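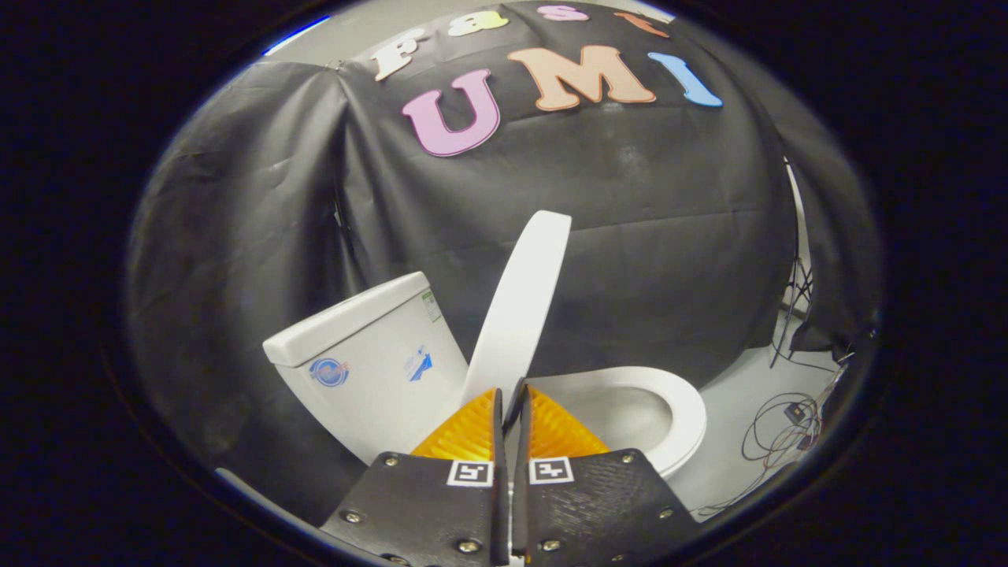
*Toilet station with the black backdrop up, lid raised, seat down. Hand-held gripper with the orange pads.*

March, equipment budget notes

Started the list for next quarter. Oksana Chornovol wants a first version she can take into the planning meeting, so this is what I have, in the order I'd spend the money.

**Fingers and pads**

Soft pads are the thing we go through. The Nudholm ones hold up better on glossy surfaces, but they only ship in packs of 10 and the lead time has been 4 weeks on the last two orders. I'd like to order two packs now and stop borrowing from the spares drawer. Finger plates are fine. We can keep cutting those ourselves as long as the textured stock lasts. Screws - buy a box, the small bags are a waste.

Printed markers: no cost to speak of, but add a line for adhesive sheets. The last set was put on with whatever was in the drawer.

**Second hand-held gripper**

One gripper means one person collecting while the other one sets up. A second complete unit is the biggest single item on the list and I think it should stay in. Wimirberg quoted us for the machined parts, the rest we can assemble here. Quote is good for 29 days. Need to ask if they'll hold the price for three units, in case the kitchen work gets approved too.

**Backdrop and stands**

The fabric is wrinkled and I'd rather not steam it every time. Options:

- heavier cloth, same black, wide enough to reach past the seat side and hide more of the floor
- one more light stand, same type as the black one
- sandbags for the stands (cheap, do it regardless)

The foam letters can stay where they are. No need to budget for those.

**Cables**

Black and red runs are still loose on the floor next to the bowl. I want floor channel and a box of ties, plus a small shelf or bracket so nothing with wires in it has to sit down there. Markberg has channel in 7 ft lengths. Measure first, then order.

**Bathroom fixtures**

One toilet is not enough variety if lid and seat tasks are going to be more than a demo. Lids and seats alone are cheap to swap, so my plan is to buy several seats in different shapes and hinge types and keep the same bowl and tank. A second full toilet only if there's money left. Soft-close hinges should be on the list as their own item - they change the timing a lot and we'll want both kinds.

**Robot arm**

Not asking for it this round. Oksana thinks we should put in a placeholder anyway so it doesn't look like a surprise later. Fine with me, but I don't want to guess at a number. Leave the amount blank and write "pending quote".

**To do**

- [ ] Wimirberg: price for three units
- [ ] Measure floor run from the stand to the bowl
- [ ] Check seat bolt spacing before buying any seats
- [ ] Ask Edwards if shipping on the pads can be combined with their order
- [ ] Send list to Oksana

Pads get ordered first, even if the rest is still being argued over.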